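Looking after the kitchen table cell: a small gallery

If you've read this site before you know I spend most of my working hours with one robot arm and a white table covered in toy food. The cell is called Stokia (Valdis Laur named it, and he won't say why), and I've been the person looking after it since September. People keep writing to ask what the upkeep involves, so I finally put a few pictures together with some notes on what I do to keep the thing running. It's mostly wiping, tightening and writing in a notebook, and I love it more than I probably should!

The wrist camera

I'll start with the wrist camera because it's the part I fuss over the most. It rides along with the gripper, it sees whatever the fingers are about to touch, and it picks up every smudge going. I wipe the lens first thing, before coffee, with a dry cloth and nothing else. Tolera Degefa once talked me into a cleaning spray and I spent the afternoon chasing a haze that wouldn't leave. After the wipe I check the little screws that hold the bracket. If one has backed out even a hair, the fingers show up in a slightly different spot from yesterday, and then everything downstream gets grumpy.

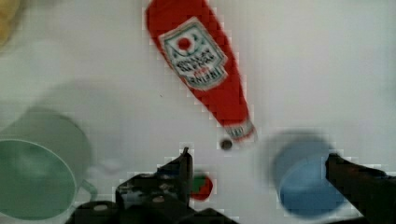
How often do the gripper fingers need to come off?

Every 200 hours of run time, or sooner if a grip starts slipping. I take both off together, clean the mounting faces, put them back and run the open and close test 15 times before I trust them again.

The notebook for this is a paper one, by the way. Rasa Krūmiņa keeps offering to build me a nice form for it, and I keep saying maybe next month. Paper doesn't need a login when you've got a hex key in one hand.

Cables and the view from overhead

The overhead view is how I check the cable. You want a loose, easy curve coming off the arm, with enough slack that it never goes tight at full reach, and not so much that it drags across the props. I move the arm slowly to each corner of its range and watch the cable the whole time — no music, no phone. When I find a stiff spot I re-clip it right then, because I know perfectly well I'll forget by lunch.

The same view is good for putting the table back in order. Mug, banana, plate, toaster oven, everything has to land somewhere the arm can get at it. Aatos Mäkelä likes to put things down in neat rows and I like a bit of a mess, so we take turns. There are small black dots on the tabletop too, and they make handy landmarks when I'm comparing one day's view with the next.
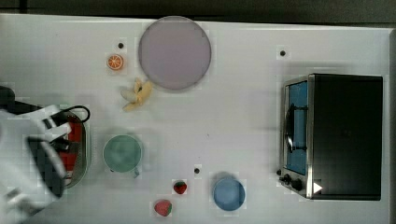

Resetting between runs

A reset takes me 2 minutes if I'm awake and a good deal longer if I'm not. Arm back to its rest pose first, always, and only then do my hands go over the table. I check that the emergency stop is where I can slap it without looking. Then the props go back, the oven gets nudged square to the table, and I give the surface a wipe. Crumbs are a surprisingly real problem in a kitchen with no food in it (I blame Tõnu Kazlauskienė and the rye crackers).

We passed run 553 while I was putting this page together, and the log for it has one line: "re-clipped cable, fine." That's a good day as far as I'm concerned. Next on my list is a fresh set of finger pads, which Navickas is sending over, and I'll add a few more pictures once they're on. 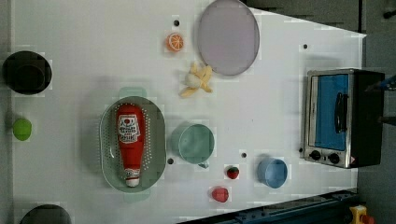
The Stokia table from overhead, with the ketchup bottle in the green colander.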